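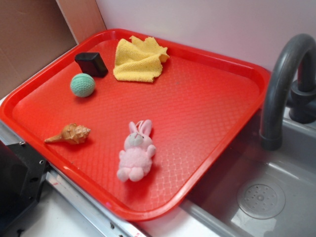 Right, I've spent two evenings writing my nan's notice for the Westum paper and I have Thoughts, so bear with me (1/12)

First thing, they charge by the word after the first 85. I'd written 300 and thought I was being brief! She'd have been furious at the bill and then read every line of it out loud to the bus queue (2/12)

So I started chopping. Out went the year she kept geese. Out went the caravan. I kept "peacefully" because Mum wanted it, and I lost the argument over "formerly of Zasberg Road", even though she moved off Zasberg Road when I was in nappies. Apparently people will look for it (3/12)

They did look for it, by the way. Two ladies who lived opposite rang Mum the morning it went in, both in tears, and one of them has a photo of Nan in a go-kart that none of us has ever seen (4/12)

Dates are a nightmare. Her marriage certificate says she was 19. Nan always, ALWAYS said 16 and a bit when she was telling it at Christmas, with the borrowed shoes and the rain and all that. I think she just liked the story better that way. We left her age at the wedding out altogether (5/12)

Then the list of who she "leaves behind". Do you put step-grandchildren in with the grandchildren? (We did, she never made any difference between them.) Do you name the ex-son-in-law who still did her gutters? We went with "and all the family" and I rang him myself so he'd know he was in it (6/12)

The funeral people, Aebischer's on the high street, were lovely. They've got a sheet with a sort of fill-in-the-gaps version and I was a bit sniffy about it until about midnight on the second night, when I used the whole middle section (7/12)

Small tip, read it down the phone to someone older in the family before you send it. My great-aunt caught that I'd spelled the village wrong. It's Udenska, with a k. I've been getting it wrong on birthday cards my entire life and not a peep out of anyone (8/12)

Also ask the paper what time they close the page! Ours is noon the day before, and I was still fiddling with a comma at ten to (9/12)

The long version isn't wasted. I've put the geese and the caravan back in and my cousin's printing it as a little booklet for the tea afterwards. If you've got the energy, write the long one first and cut the short one out of it, I found that much easier than starting small (10/12)

Oh and somebody asked about flowers. Family flowers only, donations to the lifeboats, which surprised a few people as she wouldn't go on so much as a pedalo (11/12)

Service is in December but we're keeping the day to family and neighbours. Thanks for all the messages, I'm reading them to Mum in batches. Off to iron a tablecloth (12/12)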